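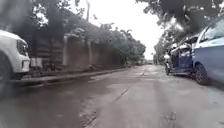

Soledad Barrera wrote:
> I like the walking list, but do we really need to write up every crack?
> Half of them have been there since I moved to Kallham. Couldn't we
> report the big holes and leave it at that?

Hi Soledad, hi all,

Please let me talk you into the cracks! The big holes get phoned in by everybody. The seams are what I love, and a street with long walls down the side is a great place to look for them - go out after rain, when every low spot holds its puddle and you can see right where the slab has dropped.

I did the Zevdale end before breakfast and came home with 17 entries, my best morning so far. The sheet now stands at 1335 lines.

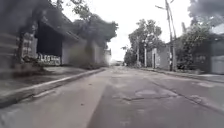

Old patches get their own column from now on. Sreekumar Sundaram asked for it back in November and I was slow to see why, but he's right, a patch tells you somebody already spent money there. Write down the shape and what the road is doing next to it. An oval one with thin cracks running off toward the side, like the one a little right of the middle of the street, goes in as "patch, cracks nearby" and gets a second visit.

For anyone new: pace it from the nearest corner, one side only, and put the curb in the notes if it's chipped. Chalk is fine. Paint is not (sorry, Iyengar Lane people).

Who wants the stretch past Nivska? It's 60 paces and shady the whole way.

Sreekumar, can you resend the blank form? Mine got soaked.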